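Ilse Verschueren makes tea in a pot that holds enough for six, and on the afternoon I visited there were only the two of us, so we got through a good deal of it. She runs a small robotics group at Lulton, up a flight of stairs and past a door that sticks, and she'd warned me over the phone that most of what her group does these days happens on a screen.

"People are always a bit let down," she said, pouring. "They want to see an arm flinging things about the room. I have one arm, and I love it dearly, but it spends most of the week with a sheet over it."

What her group has been working on, for going on two years now, is whether a robot can learn to pick things up entirely in simulation and then do the same job in a real kitchen or workshop it has never come across. The project is called Sokuto (she says the name was settled over lunch and she's stopped trying to explain it), and the part she's proudest of is the simplest to describe. They change the surfaces. Every practice run gets its benches and floors dressed in a new mix of stone, tile, timber and whatever else is in the library, and the robot has to get on with it.

"When we started, we had one lovely plain grey table," she told me. "We were so pleased with that table! The robot was marvellous on it. Then we tried the real arm on the bench in our tea room, which has a speckled top, and it went for the speckles. It was trying to pick up the pattern."

It was Jhosep Agudelo, who joined the group as a student and has stayed on, who suggested they stop tidying up their simulated world and make it busier. He put together 273 surface textures over one winter, many of them photographed at stone yards and tile shops, and wrote the program that shuffles them. The group then trained two versions of the same robot, each with 3000 practice runs, one on the plain table and one on the shuffled surfaces.

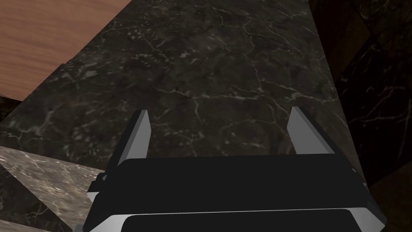

"Marble was the one that gave us grief," Verschueren went on. "Timber has a grain, it all runs more or less the one way, and the robot gets used to that fairly quickly. But a vein in marble can look an awful lot like the edge of something, a bit of string or the rim of a dish, and it wanders wherever it likes. Jhosep put in a whole batch of dark stones with pale veins and for a fortnight our results were dreadful. I was ready to take them out again, and he talked me round, bless him."

The test came in July, with the sheet off the arm at last and 342 tries at lifting small household things from benches the robot had not been trained on. The version raised on the plain table managed about 45 per cent. The other one did a good deal better, though she won't give me the figure until the paper has been through review, and no amount of tea would shift her.

She's careful about what it all means. Glass still beats them, and so does anything shiny under a strong lamp. A wet bench is a problem for next year. Agudelo, who put his head in near the end to ask about a booking, reckons the lighting wants the same treatment the surfaces got, and the two of them were off on shadows for a good ten minutes while I finished the biscuits.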